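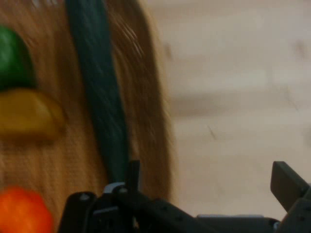 Long, light-brown strands of a shaggy kind, with rounded green and mustard-yellow pieces alongside.

Toy hair

Toy hair is the general name for the fibers used to give dolls, puppets, stuffed animals and other playthings their hair, fur, manes, tails and beards. It takes in a very wide range of materials, from a few loops of knitting wool sewn to the top of a rag doll's head, through combed mohair and sheepskin, to the smooth synthetic filaments that have covered the heads of most factory-made fashion dolls for several generations. The same materials turn up in neighboring crafts such as theatrical wig making, costume work and window display, and the people who work in those trades have always borrowed freely from one another.

The term is a loose one. Some writers keep it for hair that is meant to be combed and styled by a child, and use "pile" or "plush" for the furry outer cloth of a teddy bear or similar toy. Others, and this article follows them, treat the two together, because the fibers and a good many of the problems are the same.

Early materials

Dolls with hair are very old indeed, and a good number of ancient examples survive with traces of clay beads, thread or plant fiber where the hair would have been. Before factories, the choice generally came down to whatever was close at hand. Flax and hemp, once they had been combed out for spinning, made a pale, straight hair that took a braid nicely, and corn husk dolls in North America were often given hair from the silk of the same plant. Raw fleece, horsehair, scraps of rabbit skin and unraveled stockings were all used too, and in plenty of homes they still are.

Human hair was put on the more costly dolls of the 18th and 19th centuries, usually in the form of a small wig glued over the crown. It could be washed and curled just like the hair on a person's head, and it looked very well behind glass, but it was expensive and tended to tangle in the hands of a child. Mohair, which comes from the Angora goat, proved a happier choice for many makers. It is fine, it has a lovely natural shine, it takes dye evenly, and a single strand is thin enough to look right at the scale of a small head, where human hair can look a little coarse.

Mohair was also woven into a plush with a cotton backing, and this was the cloth that covered the first teddy bears at the start of the 20th century. Alpaca plush came into use for softer animals, and wool plush for cheaper ones. During the World Wars, when wool and mohair were wanted for other things, some toy makers turned to cotton and rayon plush, which is the reason that so many bears of those years have a flatter and rather thinner coat than the ones made before or after.

Synthetic fibers

The change to synthetic fibers came gradually through the middle of the 20th century. Saran was an early favorite for doll hair. It is heavy for its thickness, so it hangs well and holds a curl that has been set at the factory, and collectors often say they can tell it by the cool, weighty feel of it between the fingers. Nylon followed and is still widely used. It is glossy and light and stands up to a lot of brushing, although it does not take kindly to being restyled at home without some practice.

Polypropylene is less costly than either of these. It comes out of the bag looking perfectly nice, but it has a slightly dry feel and is inclined to frizz at the ends. Modacrylic fibers, and the kanekalon family in particular, are softer and closer to human hair in appearance, and they are shared with the wig trade. For stuffed animals the usual choices are acrylic, modacrylic and polyester pile, knitted or woven into a backing and then brushed and sheared. Long-pile cloth of this type is often sold simply as fun fur or shag.

It is common for a maker to mix two or three tones of fiber to keep the hair from looking like a single flat block of color. A brown made in this way may have golden strands among the darker ones, so that it seems to change as it is turned in the light. Blending used to be done by hand on a pair of combs set with steel teeth, known as hackles, and small workshops still do it like that.

Methods of attaching hair

There are several ways of fixing hair to a toy, and the method chosen has a great deal to do with how long the hair will last.

Wigging. The hair is sewn or glued to a cap, and the cap is then glued or pinned to the head. This is the oldest method for fine dolls and is still the usual one for porcelain heads. A wig can be taken off and replaced, which makes it much loved by restorers.

Rooting. Small bunches of fiber, called plugs, are punched into a soft vinyl head by a needle, either by hand or on a machine that works rather like a sewing machine. The plugs are laid in rows, with a double row along the parting. A full head may need 1,000 plugs or more if it is to be combed in any direction without the scalp showing, and on cheaper dolls the crown is often left thinly planted and covered by a ponytail.

Wefting. The strands are stitched along a narrow tape, and the tape is then sewn on in overlapping lines, starting at the nape or the lowest edge and finishing at the top. Puppet makers are fond of wefts for manes and beards, and a weft can be made at home quite comfortably on an ordinary sewing machine with a sheet of tissue paper underneath to stop the fibers from catching.

Cut pile. The hair is already part of the cloth. The cutter marks the pattern on the back and snips only through the backing with the tips of the scissors, leaving the long fibers whole, and the pile that has been caught in the seam is afterward teased out with a pin or a small stiff brush. The direction in which the pile lies must be marked on every piece before cutting. Forgetting to do so is the classic beginner's mistake, and it leaves a bear with fur running uphill on one leg.

Yarn work. Lengths of yarn are looped or knotted through the head, or laid across it and backstitched along the parting. It is the method found on most rag dolls.

The trade in Skaltbridge

One of the better recorded centers of the craft is Skaltbridge, a small mill town whose weavers turned from upholstery plush to toy plush when orders for railroad seating fell away. The town had 1,918 residents at its largest, and at one time most streets had at least one household doing finishing work at the kitchen table – trimming muzzles, brushing out seams and tying manes for rocking horses. Finished cloth went by cart to the warehouse at Lomonstead, where it was inspected, rolled and sent on.

The best known product of the town was Rewi plush, a long, soft mohair cloth with a slight wave. It was offered in 50 shades, set out on a folding card that buyers were asked to return, and the cards that were not returned have become quite collectable. The brown shades were numbered and never named, for reasons that were not written down, while the grays had names taken from birds and weather.

Weaving stopped in the town when the second mill closed. A smaller workshop at Bustcombe, farther down the valley, took over two of the looms and continues with a staff of 22, supplying bear makers and restorers and a handful of theaters. It holds an open day every August, with remnants sold by weight, and visitors are allowed to try the hackles for themselves.

Color

Natural fibers are generally dyed after they have been combed, and synthetic ones are more often colored while the material is still liquid, before it is drawn into filaments. Color put in at that stage goes right through the strand and tends to stand up well to light and washing. Dyed mohair is more delicate. Pinks and purples are usually the first to fade, and some older browns turn a gentle ginger on the side that has faced a window, so that a bear's back may be a much richer color than its front.

Care and cleaning

The everyday care of toy hair is mostly a matter of patience. Synthetic hair can be washed in cool water with a drop of mild soap, rinsed well and combed from the ends upward with a wide-toothed comb while the other hand holds the roots steady. It is then left to dry in the air. High heat should be kept well away from it – a hair dryer on its hottest setting can crimp or melt fine filaments in a moment or two, and the damage can't be undone.

Mohair and wool should not be soaked or rubbed, as they may felt. Restorers work up a lather, take the foam alone on a soft brush, and clean the surface of the pile a small patch at a time, wiping each patch with a barely damp cloth before going on. Stuffed toys with wood wool or card inside are never put into water. Moths and carpet beetles are the great enemies of natural fiber, and a toy that has come from an attic or a sale is often sealed in a bag and frozen before it is allowed anywhere near the others.

See also

Doll restoration
Mohair
Plush
Puppet making
Rocking horse
Teddy bear

Page last revised 17 Dec 2022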